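How I load the top rack (and stop finding puddles in my mugs)

I put off writing this one for ages, as it felt a bit daft to do a whole page on putting mugs in a dishwasher. Then I spent a Sunday-ish sort of morning rewashing half the top rack at my mum's house and thought, right, it's getting written up.

Our machine is a Hasholm, bought second-hand when we moved to Clesmont, and it's a plain old thing with a wire rack that pulls out at the top and another one below. If yours is fancier, most of this will still work.

Start with the bottom. Bowls and plates go in first, facing the middle, with a gap between each one. I know it's tempting to squeeze in one more. Don't! Two bowls nested together come out with a ring of porridge glued between them, and you'll be at it with a scourer anyway.

Next, tip out whatever's left in your mugs. A quick slosh under the tap is plenty unless there's hot chocolate involved, in which case give it 60 seconds with warm water in the bottom and a swirl with the brush.
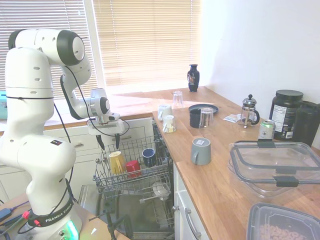
Now the mugs themselves. Open end down, always, and leaning a little if your rack lets you, so the water runs off the base. Mugs lying on their sides tend to roll about and collect water in the belly, and one standing the right way up will simply fill to the brim with grey soup. I go along the outside edges first and leave the middle for small bits and pieces.

Glasses I do separately. Tall ones go along the side where the rack is deepest, and they mustn't touch each other or the mugs — I've lost two good tumblers from my Toledo set to rattling. If there isn't room they wait on the worktop for the next load, or get done by hand while the kettle's on.

The coffee press is a bit of a faff. Bang the grounds into the compost, rinse the mesh, and check the bottom of yours to see whether the glass part can go in. I wash mine in the sink because I'm a coward.

Before you shut the door, spin the top arm with a finger. If it knocks a handle, turn that mug round and try again. Then it's one Dultix tablet in the drawer and the 120 minute programme for us, though the short one is fine if nothing's been sitting overnight.

When it's finished, open the door a hand's width and go and do something else for a bit. Empty the bottom rack first, so any drips from the mug bases don't land on your dry plates. Anything still wet on top gets a wipe with a tea towel and goes back on the shelf.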